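About Lasia

Small-group evening and weekend classes for grown-ups who like learning things 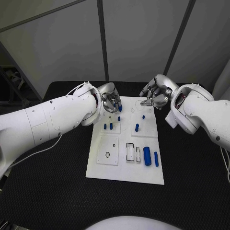
A blue peg and a white board on a black table

Lasia began in 2000 with one rented room over a bakery on Vesen Street, a kettle, and a beginners' Italian class that ran on far past its finishing time because people kept asking for one more verb. Kristine Dela Peña taught that class, and she still teaches Italian for us today (the kettle has been replaced more than once, and we do miss the smell of the bread!).

We have grown a fair bit since then, though we like to think you'd still recognise the place. This term there are 109 courses in the brochure, from Welsh for complete beginners to bookbinding, household budgeting, choral singing and the history of the English garden. Classes never go above 13 people, and we have stuck to that even when a course has filled up on its first morning and the phone hasn't stopped. It does mean a waiting list now and then – please do put your name on it, as places come free more often than you might expect.

You don't need any qualifications to join us, and you won't be sitting an exam at the end unless you've chosen a course that has one. Anyone aged 18 or over is welcome. Plenty of our students haven't set foot in a classroom since they left school and were rather nervous on the first evening, so every new course starts with a cup of tea and a proper chat before any books are opened.

Our main building is Okberg House, which we moved into when the bakery was sold. The language rooms are on the first floor, the music room is at the back where it bothers fewer of the neighbours, and the Miyazaki Room, next to the library, is kept for quiet study and is open to all students whenever the building is. There is a lift to every floor and a ramp at the garden entrance.

Enrolment for the spring term opens on 22/11/2021. You can book by telephone, by post or at the front desk, and if you can't decide between two courses, come in and talk it over with us.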